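Maveck wants 40 a month for its "skills library," and that's on top of what you pay for the bench itself. I'll get to the bench. The library is the part that annoys me.

I spent three days with the two-arm kit Grosto has been lending out since January. The pitch is that you teach it a household chore by moving a pair of leader arms with your own hands, and after enough repeats the thing does the chore alone. How many repeats is enough? The brochure says "a handful." The forum says otherwise, and a user called Ham posted a log with 658 of them for folding a dish towel. He seemed happy with the result. I'd have bought a drawer and thrown the towels in it.

Setup was fine, I'll give them that. It took me one evening, 2 firmware updates and a phone call to Kacper Wróbel on the support line, who was patient and didn't read to me from a script. The leader arms move smoothly and the lag is small enough to forget. Steering both sides at once is tiring, though, and by Tuesday my shoulders had opinions.

What I can't get past is the gap between the demo video and a real kitchen. The video is all soft light and one neatly placed napkin. Give it a wrinkled cloth and a piece of flatware and you find out quickly how much of the skill is you. When I drove, it went well. When the software drove, I kept one hand near the power switch – and I used it. 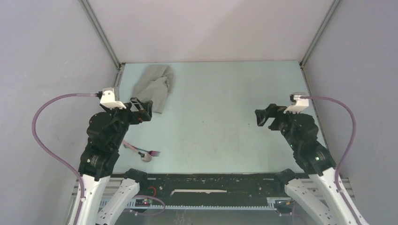 Photo: Skokevholm Workshop

The cameras sit up on the grippers, with the cables looping out wide to either side. I don't love that. Anything that moves this much should have its wiring tied in closer, and at this price I shouldn't be the one buying the ties.

Would I pay for it? The hardware, maybe, if I ran a class or liked tinkering on weekends. The subscription, no. Most of the entries I opened in the library were marked "beta," and the table-setting one wanted me to record my own examples before it would start. So I'm paying them monthly to do the teaching myself.

Grosto says a bigger update is coming. I've asked for the changelog and will post it if they send one.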